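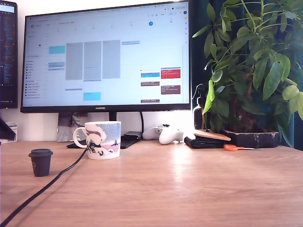 Isbridge Parish Records Transcription: Progress Report to the Plimon Fund

September, second reporting period
Prepared by Colette Gilbert
Last updated: September
4 min read

1. Position at the end of the period

The project is transcribing and indexing the Isbridge parish registers and the associated rate books. At the close of the period 464 volumes had been surveyed for condition. Of these, 210 are cleared for imaging without treatment. The remainder are either with the conservator, awaiting assessment, or set aside as duplicates of the bishop's transcripts.

Transcription is behind the schedule in the original application. The first batch of baptism registers took longer than allowed for, mainly on account of the hand used between the two incumbencies, in which terminal letters are dropped and surnames shortened inconsistently. Évan Besnard has drawn up a table of the abbreviations and this is now used by all transcribers. Error rates at second reading have fallen since it was introduced.

2. Work completed

Survey. Complete for the registers and the rate books. The loose vestry papers were not in the original scope, but have been listed at box level so that they can be ordered by reference number.

Imaging. The baptism series is finished. The marriage series is in progress. Two volumes have tight bindings that hide text in the gutter; these were photographed at a reduced opening angle and the missing characters will be supplied from the transcripts where those survive.

Index. The working index holds roughly 3,000 entries. Place names follow the spelling in the source, with a standard form in a second field. Personal names are handled in the same way. No attempt is made to link individuals across entries.

Conservation. Erzsébet Hajdu has treated the volumes with active mould and returned them to the strongroom. Her treatment notes are filed with the survey sheets.

3. Variations from the plan

The application assumed that entries would be keyed directly into the Vasseur catalogue. Its import routine does not accept dates in dual style (for example 1723/4) and truncates them to the first year. Entries are therefore being held in a plain spreadsheet until the supplier issues a correction. Gwenaël Hervieu has tested the draft correction on a sample of 100 entries. Dates came through intact, but marginal notes were attached to the wrong entry wherever a page held more than one. This has been reported.

The second reading of burials has been moved to follow marriages. There is no effect on cost.

4. Expenditure

Spending on staff time is in line with the profile. Conservation materials are over profile because the boxes for the rate books had to be made to measure. The overspend is covered by the travel line, which is little used now that the Predari volumes have been deposited locally. No virement above the permitted limit is requested.

5. Risks

a) Catalogue import. If the correction is not issued before the next report, the public index will be released as a searchable file on the record office website and moved into the catalogue later.

b) Strongroom humidity. Readings rose in late summer and were above the target band overnight on several occasions. The dehumidifier has been serviced and readings are now taken at 9 am and 4 pm.

c) Palaeography. Only two members of the team are confident with the earliest register. Hannelore Lenz is preparing a short course on it for the other transcribers.

6. Next period

Complete imaging of marriages. Begin first transcription of burials. Retest the catalogue import, including pages with several marginal notes. Circulate the draft introduction to the index, with the editorial conventions as an appendix.

The survey summary and the abbreviation table are supplied separately.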